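5 May 2022

Posted by the usual suspect, kitchen table, tea going cold

Right, quick one. Got 28 minutes before I have to be out of the door and I promised I'd write up the cupboard thing, so here goes, no editing.

The flat is in a state. Moving in June, which sounded ages away when we signed and now doesn't. Eller are doing the van (they do the little vans, not the big ones, hence the panic about how much stuff we own). So the rule is one cupboard a night after tea. Monday was the one over the fridge. Grim. Three jars of the same mustard, a fish kettle, never owned a fish big enough.

Last night was cups and glasses. I thought this would be the easy one. Ha.

We have far too many mugs, everyone has far too many mugs, I won't go on about it. Did the mugs first because I knew I'd be cross by the end. Kept the ones that get used, wrapped them in tea towels, put the rest in a bag for the charity shop. Then put two back. Then took one out again. The Stasmont one with the chipped handle stays, don't care, it holds the right amount.

Glasses next. Proper wine glasses, five left out of the wedding set, all going in the box with the cardboard dividers that I saved from somewhere and have moved from house to house ever since feeling smug. First time I've ever actualy used it. They don't quite fit. Bit of kitchen roll down the sides, fine.

And then the plastic cups. I had them down as a definite chuck. Everyday plastic tumblers, picnic cups really, green pink and blue, bought years ago for a birthday party in a park and never once taken on a picnic since. They just live at the front of the shelf and get used for everything. Water by the bed. Rinsing paintbrushes. Measuring out rice when the scales have no battery. Somebody's tadpole, briefly.

So I got them out on the white table where there was a bit of clear wall behind and had a think.

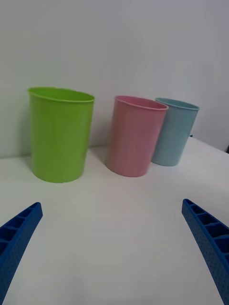 Same three cups in both, green, pink and light blue. 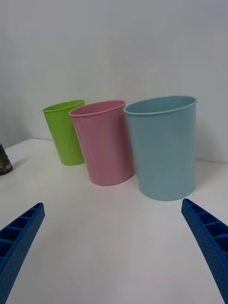

Anyway they're coming with us. I know. The whole point was to get rid of things. But I went and looked at what new ones cost and it's silly money for a plastic cup, and you'd need them the first night anyway when the glasses are still in a box marked KITCHEN under six other boxes marked KITCHEN. So they've gone on the First Night list, which is now:

Kettle
Plastic cups
Teabags, milk, a spoon
Loo roll (learned that one the hard way last time)
Phone chargers
Sheets and one towel each
Tin opener
The nice biscuits

All that goes in the blue crate and the blue crate goes in with us in the car, not in the van. I've written it on the crate. I've written it on the calendar as well.

Things I have learned about packing cups, for what it's worth – 

Plastic ones stack, so don't wrap them. But put a bit of paper between each or they wedge together. Our old ones did that in the last move and I had to stand there running the hot tap over the bottom one and pulling like an idiot. Strip of newspaper does it.

Don't put glasses at the bottom of a big box. Small box, glasses only, and write which way is up on more than one side. I put it on the lid last time. Only on the lid. Which is no use at all once another box is sat on top of it.

Stuff the mugs with socks. Everyone says it and everyone is right. You've got to pack the socks anyway.

Wipe the shelf while it's empty. I found a sticky ring on ours that must have been there since we moved in, possibly since before. I used the Mustix spray, then the back of a knife, then gave up and called it patina. The landlord can have it.

What else. Oh, the boxes. Got a bundle of 18 off a woman on the local swap page, only wanted a bottle of wine for them. Decent thick ones, said Nishimura down the side, no idea what used to be in them, they smell faintly of new shoes. Already half gone. I'd worked out we'd need double that and I think I was being optimistic, we haven't even started on the books. I have a spreadsheet for the books. It's got 2,591 rows. Yes I know. No we're not taking all of them. (We are probably taking all of them.)

Tonight is meant to be the drawer next to the cooker, the one with the string and the takeaway menus and the birthday candles and that key. I've got no idea what the key is for. It came with us from the last place, and I've a feeling it came with us from the place before that. It'll be coming to the new one too, won't it, taped inside an envelope with KEY?? written on it.

Then at the weekend it's under the stairs and I'm not looking forward to that. There's a tent in there. There may be two tents. There's definately a bag of bags.

If anyone local wants a fish kettle, good condition, one careless owner, give me a shout before it goes in the charity pile. Also a salad spinner with no lid, which I suppose is a colander. Also mustard, one opened, two not, dates still fine, I checked.

Comments are playing up again so email if you get an error. I'll have a look at it when I've got a minute, so after June then.

Got to run, bus in four minutes and can't find my other shoe – it's probably been packed.

Contact | © 2022 All words mine, please ask before borrowing | Back to top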